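2 min read

Re: Balcony seats and the July trip

On 2nd March, Tin-yau Kong wrote:

> Has anyone on the list sat upstairs at the Tamayo? I am booking for
> a party of 11 and the box office is offering us the side balcony or
> the back of the stalls. Two of us don't manage stairs well. The
> seating plan on the website doesn't show where the pillars are.
> Also, is the backstage tour worth getting up early for?

Tin-yau,

I went in the fall with my sister and we tried both levels, on two different nights. Take the back of the stalls. The side balcony is closer, and you hear every word up there, but you lose the left third of the stage unless you lean on the rail, and then the person behind you loses it too. The pillars are a problem in the stalls only if you are at the far ends of the rows. Ask for the middle block and say on the phone that you want to be clear of them. The box office staff know which seats are which, even if the plan doesn't.

Stairs: there are six steps up from the street at the main door, with a handrail on one side. The side entrance on the alley is level, but it is kept locked until someone inside opens it, so call ahead. Once you are in, the stalls are flat all the way. The balcony is nearly forty steps and they are steep.

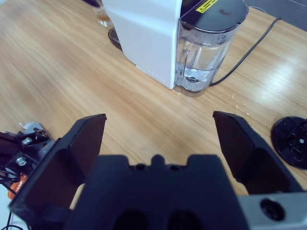
The tour is worth it if your group likes old stage machinery. You get to stand under the trap and see the hand winches, and the guide lets people ask questions for as long as they want. It does start early, and part of it is on a ladder — your two could wait in the wings for that section. I would skip it if you are coming off a late train.

For dinner we ate at Porkico, across the square. It is loud but they are used to people who need to be out before curtain. They will push tables together for a large party if you reserve. I can't speak for anywhere else nearby.

One more thing. The programs are sold only in the lobby before the show, and they ran out both nights we were there.

Doreen

Recent messages on this list
Grernirix Players: summer season announced
Re: Parking near the Steteno
Matinee start times, were they changed?
Wanted: two tickets, any night in July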